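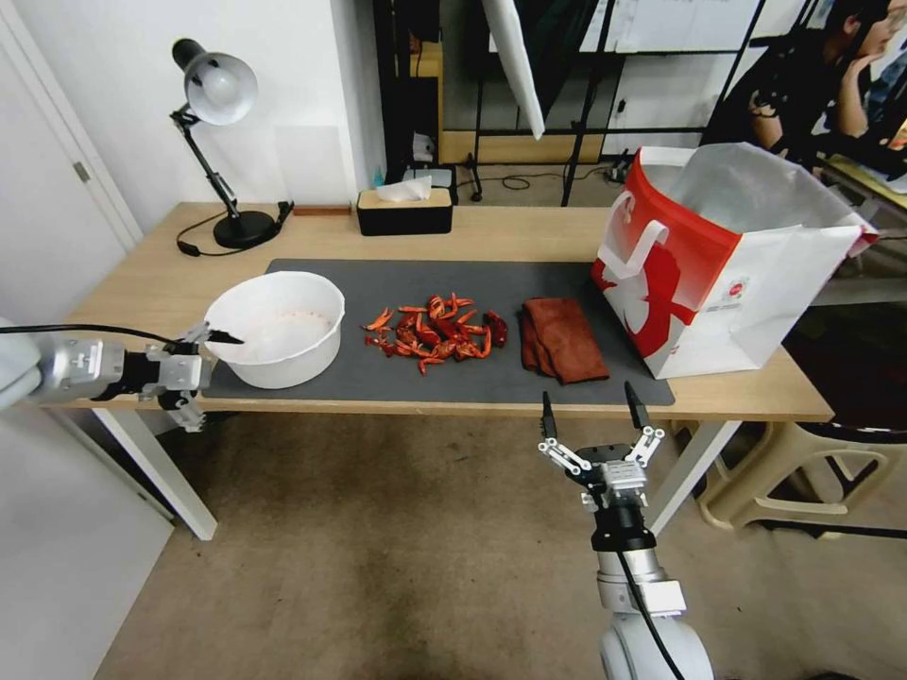
Dried chilies must never be washed, one reader wrote to me after the July page, and if a person feels the need to wash them, this person should buy better chilies. I have thought about this message many times. I still wipe mine.

Red Chilies on the Table
A small gallery from my kitchen in Kosumstead, 2022-10-10

Welcome to the new page. The last gallery was about plums and it was visited 2,478 times, which is a very large number for me, and I thank everyone who wrote. This one is about dried red chilies: how I sort them, how I break them, and where they go for the winter. I am not a cook by profession. I learned most of it from my mother and the rest from making mistakes, and I write it down in English so that my friends in both countries can read it.

The pile

Some are whole and curled, and some are already in pieces. I like to have all of them spread out in one place before I decide anything. In a jar they look the same. On a dark gray mat the differences are easy to see, and the broken pieces look more orange than the whole ones.

At the right side of the pile there is one which is larger and darker than the others. Chilies sold as one kind are often a mixture. I keep a dark one apart until I have smelled it. If it smells of raisins or tobacco, it goes into the stew jar. If it smells of a cellar, it goes out.

The bowl

A round white bowl is good for this work, and plastic is fine. Chili leaves its color in plastic very easily, a pinkish orange that stays in the bottom after many washings. I used to rub such a bowl with baking soda, and then with lemon, and then I left one in the sun at the window for a whole July. The sun was the best of them, but the color did not go away completely. Now I say that every kitchen has one chili bowl and I do not serve whipped cream from it.

The cloth

I like a microfiber cloth in brown, for the reason that any careful person will guess. For wiping chilies it should be only a little damp. You hold the chili by the stem end and pull it once through the folded cloth, without pressing. After this it must lie in the open air for an hour or two. A chili that goes into the jar with moisture on its skin will spoil its neighbors, and you will find out in January.

The paper bag

I save every strong paper bag that comes to the house. The white ones with a red print look cheerful next to the chilies, and an open one stands well by itself on the table. Paper is good for dried things during a few days, while you are still deciding. For longer time I do not trust it – small moths can find their way into paper, and the smell of chili goes out of it into the whole cupboard. My flour had once a taste of it until spring.

Where I buy

I buy from two places. The first is the autumn market in Skultthorpe, where a stall at the far end sells chilies on strings and also loose from a sack. The sack is cheaper. You should put your hand in to the elbow and take from the bottom also, and the seller will allow it if you ask politely. The second is a shop called Gisov, which is further away but open all year. Their chilies are smaller and much hotter, and they are always very clean.

This year I bought 960 grams from the market sack. After I had taken away the stems, the loose seeds and the ones I did not like, there remained 755 grams. My mother would say that this is a poor result. I would say that I was strict.

How I sort them

I make three groups and I do not hurry.

Whole and good: the skin is shiny, it bends a little before it breaks, and the color is the same on both sides. These stay whole. They are for oil, for soups, and for laying on top of the pickles.

Broken but good: the color is right and the smell is right, only the shape is lost. These are for flakes. There is no shame in a broken chili, it has only started earlier.

Doubtful: pale spots, gray dust inside, or a skin that has become like paper. I open every doubtful one with scissors. If the inside is clean and yellow, it may join the flakes. If I see anything like cotton, I throw it away and also look again at the ones that were lying beside it.

A lamp on the table helps very much with the third group. Daylight from one side makes every chili look healthy. With a jointed lamp you can bring the light low and see the small holes.

Seeds or no seeds

Many people believe that the heat is in the seeds. It is mostly in the pale part which holds the seeds, and the seeds only lie close to it. I shake out what comes out by itself and leave the rest. For flakes that will be put on the table for guests, I take more time and remove almost everything inside. For my own flakes I remove nothing.

The seeds which fell out I do not throw away at once. A spoon of them, toasted in a dry pan with coarse salt, is very good on boiled potatoes. Open the window before you do it! The smoke from chili seeds is not a joke and the neighbors upstairs have already spoken with me.

Flakes

I break the chilies with my hands in gloves, then with scissors in a tall glass, and only at the end with the small grinder, two or three short touches. If you keep the button pressed, you will get powder, and powder loses its smell much faster. After the grinder I wait ten minutes with the lid closed. I have written this also on a piece of tape on the lid, and some years I still forget it and cough.

The grinder is an old Laur with a chipped cup. I have been asked to recommend a better one but I cannot, I never had another.

Oil

I warm sunflower oil until a small piece of chili makes tiny bubbles, then I take it from the heat, wait a little, and pour it over the flakes. It will rise, so the jar should be filled only halfway before pouring. I make small jars and keep them in the refrigerator, and I use each one quickly. I do not put fresh garlic in it anymore. Garlic standing in oil can be dangerous to health, and I prefer to add it later in the pan.

The jars

The whole ones go in tall glass jars with a rubber ring. I write the year and the place on paper tape – "Skultthorpe, sack" or "Gisov" – and I put the jars in the dark cupboard over the coats, which is the coolest in our apartment. On a shelf near the stove they look beautiful for a month and then they become brown.

Last year I opened one jar after 26 days only to look, and the smell was already deeper than on the first day. I do not know why it is so. Maybe the different chilies give something to each other.

One thing for tissues

Keep a box of tissues on the same table, in reach of your hand. Even with gloves you will want to touch your nose. This is the most useful sentence on the page.

What I cook first

With the first flakes of the season I always make the same bean soup. White beans from the evening before, one onion, one carrot, a bay leaf, and paprika at the end when the pot is already off the heat. The flakes go in a small dish on the table and every person takes for himself. With the whole ones I make cabbage, cut thin, salted and pressed, with one chili on each layer. It is ready when it is ready, usually when I have stopped thinking about it.

If you have your own way to keep chilies, write to me below. I read everything, and I answer slowly.

Comments

I have the same problem with pink plastic. I put a little cooking oil in the bowl first, rub it with a paper towel, and only after that use soap. It helps more than the lemon did for me.

What do you do with the stems? My aunt put them in vinegar for a week and used the vinegar on fish. I tried it last winter and it is mild but nice.

Please be careful with the scissors advice. Mine got a burning handle, and I used the same scissors for my son's paper crowns the next day. He was fine after milk and a long bath, but I have separate scissors now.

Reply from the author: Thank you, I am sorry for the crowns. I will add a line about separate scissors. Mine have a red thread on the handle so that I know them.

Is the market in Skultthorpe still open in the cold months? I went there one time in winter and found only honey and socks.

Reply from the author: The chili stall stops when the frost comes. After that I go to Gisov. The honey is also good.

I never wash and never wipe, I only shake them in a sieve over the balcony. Thirty years and all of us are healthy.

My larger dark ones turned out bitter in soup, but in a sauce with a small piece of chocolate they were the best of the whole bag. Try it before you throw them out.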